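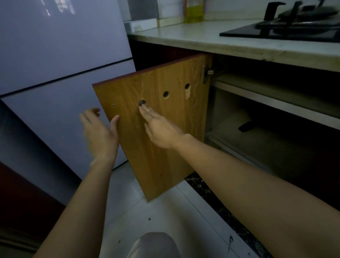 Recovering from a door overload fault on the Sedgwick mobile arm

Applies to: Sedgwick arm, controller set to household mode, cabinet and drawer tasks.

A door overload fault (panel code DOOR OVL) is raised when the arm pulls on a door and the force at the wrist passes the set limit before the door has moved as far as the controller expects. At our Drarby test kitchen it is the most common fault on lower cupboards. The usual outcome is a stopped arm. On one Wednesday run the limit had been left at the workshop value and the pull continued until the knob fixing gave way.

Before you start

Press the stop button on the base. Do not rely on the pause command, which leaves the joints powered. Turn off any gas ring within reach of the arm. Wait 60 seconds for the brakes to settle and the wrist reading to fall below 5 N.

1. Release the grip

Open the fingers with the manual key on the wrist. If they are hooked behind a knob, support the door with one hand first, as it can swing when the load comes off. Keep your other hand away from the hinge side.

2. Move the base back

Release the wheel lock and push the base straight back until the arm is clear of the full swing of the door. Do not turn it on the spot.

3. Check the door by hand

Crouch in front of the cupboard and work the door slowly through its travel, one hand on the edge and one flat near the knob. Feel for binding. Look at the hinge arm and mounting plate, then at the face of the door around every hole. Splintered laminate below a bore means that hole should not be used again for a knob. Tighten loose hinge screws with a hand screwdriver only.

4. Reset the limit

Open Settings, Force, Pull. Kelly Ashworth's setting for hinged laminate doors is 60 N. The workshop value is 400 N and must never be used on furniture. Save, then read the figure back from the panel. The April firmware shows the old value until the page is reloaded.

5. Teach the door again

Delete the stored arc and record a new one with the arm in free-drive mode. An arc recorded before the hinge was adjusted will raise the same fault.

6. Test

Run three slow cycles with a person at the stop button. If the fault returns, save the log and send it to Amber Kershaw with the door width and knob position.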